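Workshop notebook, Fairweather bench
February 8, 2018

Kit arrived for the Tutari job, or most of it did, so I've spent the morning talking to people instead of building anything. Good morning for it, as it happens. Everyone on the packing side at Skalorbridge has heard by now that "the robot" is coming and they all have a different robot in mind!

What they do at the moment: small parts come down in open boxes, somebody picks each one out, turns it over, looks at it and drops it in the right tray. 3,000 parts on a normal day, 349 different part codes, and four people who know nearly all of the codes by sight. I couldn't do it. I tried for 22 minutes and got told (kindly) to go and have a cup of tea.

The plan from upstairs is that the arm does the lifting out and the people do the looking. Fine on paper. Shayne Tapsell has been on that bench longer than anyone and she made a point I've written down in full so I don't lose it: she does the looking while she's picking up. The weight tells her things, and so does the feel of an edge. If a part arrives already sitting in front of her she's got less to go on, and she reckons she'll end up picking it up anyway. So we could easily build something that adds a step. Must bring this up before the Clanduvgate meeting in March.

Other things people said, no particular order:

Wrists. Three of them mentioned wrists before I'd asked. They'd be glad to hand over the deep boxes tomorrow, the shallow ones they don't mind.

Talking. They chat across the bench all day and don't want to be sat in a row facing a machine. I think we can keep the bench square and put the arm at one end, but I need to measure up again.

Who clears a jam? At the moment any stoppage goes to maintenance and that can eat half a shift. I'd like the bench to be able to stop it, clear it and start it again themselves, with proper training and paid at the higher grade. Not my decision but I'm going to keep saying it.

Only 119 of the codes look sensible for the arm to start with, all the chunky squarish ones. Thin washers and springs stay with people, probably for good.

Started on the single-part pick after lunch, one black cube in the wooden box.

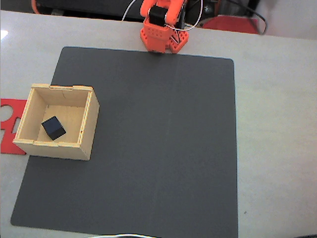 To do next

Ask Shayne which codes she'd give away first, and in what order. Find out if the bench can be moved without taking the shelf down. Write up the wrists bit properly and send it over with the drawings. Chase the missing tray inserts (again).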